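Tuesday, April 14, 2020

Build log and notes, day two of the remote block.

Started at the desk before seven. The first job was the parts manifest for the Vakulenko bridge kits, which have to leave Clusmont by the end of the week if the girls are to have them before the online session. Each box carries balsa strip, a spool of cord, wood glue, sandpaper, a paper clip load hook and the printed span template. The original plan had everyone cutting stock on the shop bandsaw. That is gone, so the strip now ships at final section and the only tool needed at home is a craft knife with a guard. I rewrote the cut list twice. The first version assumed a miter box, and most kitchens do not have one.

Order total stands at 100 kits. Kostard confirmed the balsa but not the cord. Their warehouse is running one shift, and the rep would not commit to a ship date. I asked for the thinner braided line as a substitute. It stretches more under load, which will show up as sag at midspan, but for a 400 gram test weight the difference should not decide anything. If the substitute goes out, the load table in the handout needs a new column. Left a note in the margin of the draft.

Call with Stefaniia Didenko at ten. She is running the mentor side and has 18 engineers signed up, fewer than in February but more than I expected given that half of them have children at home. We argued over team size. She wants two mentors per team so that one can drop off a call without ending the session. I would prefer one mentor and smaller teams, on the grounds that a fourteen-year-old with two adults on screen tends to wait for instructions. We settled on two, with the second mentor muted for the first half hour unless asked. She will write that into the mentor sheet.

She also raised the dropout numbers from last year. We lost girls mainly between the second and third weeks, right when the work moved from sketching to calculation. Her reading is that the jump was too steep: one week they were naming the team and picking colors, and the next they were handed the method of joints. I pulled the old slides after the call and she has a point. There are no worked numbers at all before week three, then eleven pages of them. I moved the first free-body diagram up to week one and cut it to a single pin with three forces. Two more go into week two. By week three the notation will at least be familiar.

Lunch, then the simulation accounts. Vekberg extended the classroom license through the end of May at no charge, but the seats are tied to school email addresses and several of the girls signed up with a parent's. Sent them a list of the mismatches. Their support desk replied inside the hour with a form I had already filled in.

Installed the client on the old laptop to see how it behaves on weak hardware, as that is what many of them will be using. It loads in nearly four minutes and then runs acceptably with shadows turned off. Render quality set to medium. The fan is loud enough that anyone on a call will hear it, so the setup guide now says to close the client before joining.

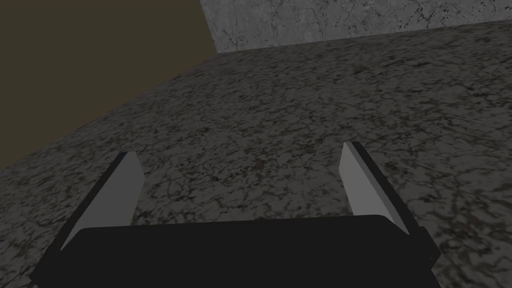 Truss results from the test model were reasonable. The top chord goes first in compression, as it should, and the hand calculation agrees with the solver to within five percent. Most of the gap comes from the gusset plates, which I treated as weightless. I will leave the discrepancy in the handout and let the teams find it. Last year one group spent a whole evening on an error like that and produced the best write-up we received.

Open items tonight: cord from Kostard, email list to Vekberg, new load column, consent forms for recorded calls. The forms need a signature, and not every house has a printer. Stefaniia thinks a typed name and a reply from the parent's address will do. I have asked the Clusmont office to confirm in writing before anyone hits record.

Glue sample on the windowsill was still tacky at nine. Logged it at four hours and moved it to the shelf over the radiator. Will check again at breakfast.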